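Frequently Asked Questions: The Zultano Land Vote and What Comes After

We get a lot of mail about the vote in Zultano, and many of the same questions come up again and again, so Lautaro Ibarra has sat down and answered the most common ones as plainly as he can. If yours is missing, please write to us anyway. We do read everything, even when it takes us a while!

What was the vote about?

Zultano is a farming district in the hills above the river town of Koston, and for as long as most people there can remember, the grazing land has been held in common. Last spring the district council proposed leasing the upper pastures to Zorketti, a mining company, for a term of thirty years. Under the district charter, a lease that long has to go to the voters, so in November it did.

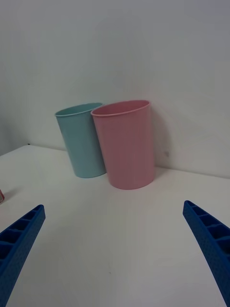
The question on the ballot was short, and a good many people complained that it was too short. It asked only whether the council "may enter into a lease of the upper lands," with no mention of the company, the price or the length of the term. Both sides spent the last weeks of the campaign explaining what the words meant, and I'm afraid they explained them very differently.

How close was the result?

Very close. The district counted 3971 valid ballots, and the lease was turned down by 325 votes. Turnout was the highest since the charter was adopted, and the lines at the Lashari school were still out the door at seven in the evening.

Why did the council support the lease?

Mostly money, and I say that with some sympathy. The road to Koston washes out nearly every winter, the clinic is open only in the mornings, and young families keep moving down to the valley. Council members argued that lease payments would pay for the road first and the clinic after that. You can disagree with them (plenty of their neighbors did, loudly) and still see that they had a real problem to solve.

Has the company given up?

It hasn't said so. Zorketti still keeps its small office in Koston, and a spokesman told the local radio station that the company "respects the outcome and remains interested." People in the hills have read that sentence every way it can be read.
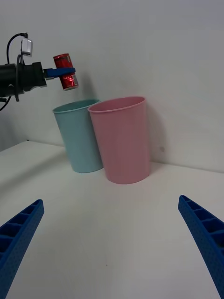

Can the council hold a second vote?

Yes, but there is a waiting period of one year, and the new proposal has to be different in some important way. What counts as important is left to the district judge. Residents can also force a vote themselves by gathering 900 signatures.

What about the petition to recall the council?

A recall petition needs 1000 names, a little more than the other kind, and the organizers in Lashari began collecting them the week after the count.
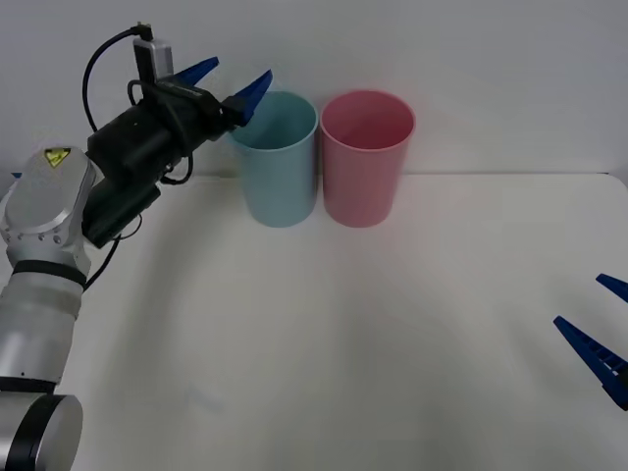
Recall campaigns in small districts are hard on everybody, and I would ask readers from outside to go gently when they write about this one. The people signing and the people being recalled often share a fence or a grandmother. Folks there talk about the council and the company as if they had been a single thing all along, and I understand why, but two parties can stand side by side, like the two cups near the back of that white table, and still be quite separate. The council drew up the proposal, the company made the offer, and a recall can only touch the first of them.

Can I visit or help in some way?

Visitors are welcome, and the bus from Koston leaves at eight in the morning when the road is open. Only registered residents may sign either petition, so please don't try, however strongly you feel. If you would like to do something useful, the Lashari school is always glad to have books, and they can be left at the bus office with the school's name on the box.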